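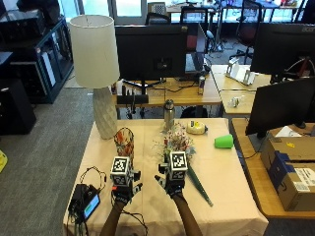 Little bouquet on the peach tablecloth, pink and white and light blue.

December 2018

I finished the scarf! The big one, the green one, the one I cast on back in August on the train to Sarnau and have been dragging around in a canvas bag ever since. Over 100 rows of moss stitch and then that endless border, and last night at the kitchen counter I bound off the final stitch and just sat there grinning at it.

The yarn is the Murkska wool I bought on sale, the scratchy kind that softens up once you soak it, and it did soften, wonderfully. I had it in the sink with a capful of wool wash for an hour and the water went the color of weak tea. Now it is pinned out on the spare bed with every pin I own and it has grown to 70 inches, when the pattern (Zadel, the one with the slanted edges) promised 60. I don't care one bit. I can wrap it twice and still tuck the ends in.

Things to remember for next time: go down a needle size for the border. Write down the row number BEFORE answering the phone. Moss stitch looks like a mess for the first two inches and then suddenly it is the prettiest thing in the world – don't rip it out again, you did that 2 times already.

I celebrated with noodle soup from Vương on the corner, extra lime, and ate it with the pattern book open next to the bowl (one small splash on the mitten page, oh well). And of course I am already thinking about mittens! There is nearly a full skein left, and I have that blue left over from the baby blanket, so maybe stripes, or maybe just blue cuffs. I have never done a thumb before. The book makes it look easy – you park the stitches on a bit of scrap yarn and come back for them later.

It snowed a little this afternoon. If the scarf is dry by morning I am wearing it to the market, even if all I need is onions.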